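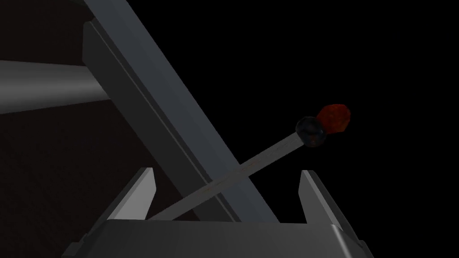
Simulator view between the gripper fingers, with the match and its orange-red tip in front of the beam.

I went to Ovinier's open afternoon in March with a spreadsheet on my laptop and a number in my head, and I came home with a much better spreadsheet. If you run a small shop and you're trying to plan for your first robot cell, go to one of these if you get the chance. I had such a good time!

Some background for anyone who missed my earlier posts. We're a small team at Cavgate, we make display fittings and small assemblies, and next year's budget has a line in it that just says "automation." Diane Morin, who signs off on our spending, wanted that line broken into real pieces before summer. So off I went, with her list of questions folded in my coat pocket.

The afternoon started at 1:30 with coffee and a short welcome from Ginevra Bellini, who runs the planning side at Ovinier. Then straight to the screens. I had expected to spend the whole visit next to machines with fences around them (there was plenty of that later), but the first hour was all simulation, and it was my favorite part. They build your job in software before you commit to hardware. You see what the gripper would see, you try another set of fingers, you move things, you run it again.

The match job was the one everybody crowded around. A long thin stick is a nice nasty test for a two-finger gripper. Gaetano Grasso, who was driving, had us guess how wide the fingers should be able to open and how narrow the tips should be, and then talked through what each choice does to the quote. I guessed badly on both. A gripper with more travel than you need costs more, weighs more, and uses up payload you already paid for in the arm. I had put the biggest one in my spreadsheet "to be safe." That row is gone now.

After that we walked over to the floor, where there was a real arm set up on a Negri base plate, loading trays. Very smooth, very quiet, and the fencing took up more space than I'd planned for. I paced it out while people were eating cookies. We're going to have to move the packing bench. Better to find that out now than with a crate sitting on the dock.

Then the money talk, which I'd worried would turn into a sales pitch. It didn't. Morena Cattaneo put up a sample budget for a single cell with no prices on it, just the lines, and asked us to compare it with our own. Mine was missing:

Spare fingers and pads
Air supply work (our compressor is already busy)
Training, including paid hours for the people being trained
Floor prep
A simulation study before the order

She suggested 30 hours of simulation for a job like ours, and said to book 17 days between delivery and the first real shift, with no customer orders riding on the cell during that time. I had allowed one week. Diane is going to enjoy that conversation.

Somebody from Ellunmont asked about buying used, and I'm glad they did. The answer was yes, sometimes, but get the controller's age in writing and price the cables as if you'll replace all of them. Also ask if the simulation model matches the exact arm you're getting. An older arm may have different reach, and then your nice study is worth a lot less.

I got to try the simulator myself near the end. Genalyn Yap let me sit down and change the approach angle on a part that looked a lot like one of our brackets, and I promptly drove the finger straight into the fixture. She laughed and reset it. No bent metal, no bill! I must have run it a dozen more times, and I'd have stayed till dinner if they hadn't started stacking chairs.

A few practical notes if you go. Bring drawings of one part, your worst one. Bring your ceiling height, too, I didn't have ours and had to text the shop. There was parking for over 100 cars behind the building and the side entrance is closer to the demo room than the front. The sandwiches go fast.

Where we've landed for now: the simulation study moves to the top of the list, the gripper gets picked after the study, and the arm gets picked last. That's the reverse of how I had it. I've sent Ginevra our bracket drawing and the floor plan, and I'll post the revised budget lines once Diane has been through them with her red pen.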